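Denddale Equipment Store: Progress Report, February

Work on the audio portion of the refit continued through the month. The Fluris grant covers sorting, repair and relabeling of the loan stock, and 396 items have now been entered in the register. Of these, 169 are headphones, cables or adapters. The remaining categories are scheduled for the next reporting period.

Cables took longer than planned. Most of the stock came out of the old cabinets tangled, and each lead had to be separated, tested for continuity and coiled before it could be given a shelf position. Leads with intermittent faults are held in a separate bin pending a decision on repair.

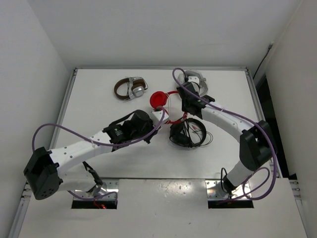

Report prepared by Milagros Palma, with stock data from Selim Dursun

Headphones and cables are handled on the same white tabletop. The brown-banded pair with silver ear cups and the black pair with the coiled cord belong to different loan classes and will be shelved apart. The red cable is registered separately from both. Coiled cords are stored hanging, as tight wrapping strains the wire at the plug.

Spending is within the approved budget. Replacement ear pads were ordered from Vostholm in two lots; the first has been received and checked against the invoice. Delivery of the second is expected in roughly 3 weeks.

Open items:
Shelf labels for bays 3 and 4 are not yet printed.
Orhun Kurtuluş to confirm the disposal route for failed leads.
Loan form to be revised so that cable and headphones are signed out on separate lines.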